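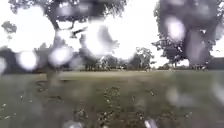 The south field under overcast, large tree left, large tree right, smaller round tree between them. Water drops across the view.

Grounds > Trees and Fields > Galleries > Flirnidard Park, South Field

15 April 2018
By Blair Sutherland

Flirnidard Park is mown grass with scattered deciduous trees and a continuous belt of trees and shrubs along the far side. This page covers the south field only. The north field and the pond have their own galleries.

The notes below go with the view at the top of the page. They follow the tree register kept by Deming Liao, which uses a letter for the field and a number for the tree. Older pages on this site used the names painted on the path markers. Those names were dropped in December when the register was redone, and a few links still point to them.

S1 - left-hand tree. Broad, spreading crown with branches reaching outward and down. Listed in the register as open-grown, which means it had no close neighbors while the crown was forming. Last pruned by Otis Schumacher, deadwood only. The register calls for a crown inspection every two years, in full leaf, and a second look at the main forks after any storm that brings down limbs elsewhere in the park.

S2 - right-hand tree. Dense crown, dark against the sky. It was left alone in the last round of work. Mowing stops 7 feet short of the trunk on all sides to keep the deck off the surface roots. The same distance applies to S1, although the ground there is firmer and the line tends to creep inward over a season.

S3 - the smaller tree in the middle distance. Compact, rounded crown, no pruning on record. It is the tree to use for lining up repeat views of the field: stand so that it falls in the gap between S1 and S2, slightly nearer to S2. Shengli Du set this line for the first survey and it has not been changed.

Far belt. A mixed line of trees and shrubs along the horizon. It is recorded as one unit, SB, and the stems in it are not numbered. Trimness has the contract for the park side of the belt and cuts it once a year, after leaf fall. The back side belongs to the neighboring property and is not in the register.

Grass. General park mix, cut at 2 inches through the growing season. Overseeded last fall by Weltetti at the standard rate for worn turf. The field drains slowly toward the belt after steady rain, so the heavy mower stays off it until the ground will take a boot heel without marking. The light mower can go out earlier along the higher edge.

Light. Flat, white sky, no sun. Overcast is good for judging crown outline because the gaps in the foliage stand out as bright patches. It is poor for leaf color and for bark. With drops this large across the view, read the trees for general shape and position only and go to the register sheets for anything finer.

Osvaldo Grasso is working through the older prints of the south field, 20 in all, and matching them to the S1-S3 line. Several were made from the path and will not line up - those will go on a separate page with the standing point marked on a plan.

Corrections to tree numbers go to Deming Liao. Please give the field letter as well as the number, as the north field also has a 1, 2 and 3.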